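# Folding Is the Hard Part

The student robotics club at Prurard meets in a ground-floor room that used to store lab stools. This year its members are teaching a robot arm to sort laundry. I talked with the club's captain, a third-year mechanical engineering student, one evening in February while two other members ran trials.

The project is for the Clurnley household challenge, which the club has entered twice before. Teams get a container of clothes and have to take them out one piece at a time and put each in the right pile. Extra points go to any team that can fold a shirt.

"We went after folding the first year and got nothing," the captain said. "We couldn't even get one shirt out without bringing two others with it. So now we only do picking. Folding can wait."

The club had 2530 dollars to spend this year. Most of it went to replacement parts for the arm. The clothes came from members' closets, and the captain said the mix was deliberate.

"If you buy ten new T-shirts, they all act the same. Old clothes are different weights, they have pockets, they have strings. That's what the judges bring."
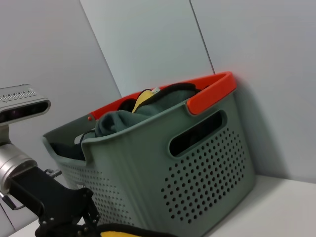 Picking a garment out of a pile sounds simple until you watch the software try it. The arm has to decide where one piece ends and the next begins, and it has only color and depth to go on. The captain said yellow is the easy one -- the mustard-colored piece sticking up behind the gray-green one gets found almost every time. Black next to navy or charcoal is another matter. "Deep in the basket those are basically one thing to the camera," the captain said. "And the green one hanging over the rim can fool it too, because it's so close to the color of the basket."

The club keeps a log of every attempt. By the night I visited it had 299 entries for the current version of the program, and 47 of those were marked as double picks, when the gripper came up with more than one item. The captain wants that number lower before April.

A second member, a sophomore who joined in the fall, writes most of the code that chooses the grasp point. She started with a method from an online course and threw it out in November.

"It always went for the highest point," she said. "With blocks that's fine. With a sweatshirt you get a tiny pinch of cloth and it slips out. Now it looks for a fold that's wide enough for both fingers."

She labels training pictures on her laptop between classes. The goal is 2000 by spring break, and she said she was a little past half.

I asked the captain what other teams were doing. The team from Fonier uses suction, which the captain thinks will have trouble with knits. Stoyanova's team has a second arm. "I'd like a second arm," the captain said. "We don't have the table for it, or the money."

The members were still at it when I left at 9:30. The sophomore had changed one setting and wanted ten more tries before they shut down.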